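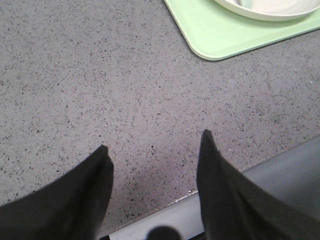

Tsehay Gebru wanted to know why we'd bother steering a gripper by hand when a programmer could write the whole job out in an afternoon. Fair question, Tsehay! It came in on a Tuesday, right as I was sitting down to write this release, so it gets to go first.

I've tried writing the job out. I spent most of a spring on it, and what I got was a gripper that did very well until a bowl moved an inch. So today Skustport is releasing Platus, our kit for showing a robot arm a task by remote control (or by taking hold of the arm and walking it through, if you're that kind of person, and I am).

You move the controller, the arm follows, and the wrist camera and the joint positions get recorded together. Do the task again, a bit differently. Then again. Our first public set is called Fikre and it's all tabletop work with kitchen things: a speckled gray counter, a light green tray, a white bowl. Fikre holds 1,617 demonstrations, and 9 people took turns at the controls. You can tell them apart after a while. Ibsa Gebretsadik comes in low and slow, and I overshoot and back up (sorry, future robots).

We left the back-ups in, by the way. A recording where somebody misses and fixes it is worth keeping, and Platus lets you tag that part so you can train with it or without it. 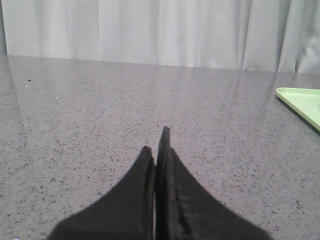 How long does it take a new person to learn the controls? Plan on 60 minutes, with the first half spent just opening and closing the fingers and getting used to the delay.

The kit ships in June with the controller, the wrist camera mount and the recording software. The first run is 1,000 kits, and labs that tested the early version, which we called Gorkemen, get first pick. Their saved sessions will open in Platus without converting anything, which took me far longer than I'd like to put in a press release.

Schools can ask for a loaner through the Skustport contact page. Put "Platus loan" in the subject line and tell us which arm you have. Press calls are best before noon, and I'm happy to run a live demo over video if you want to see me overshoot in person.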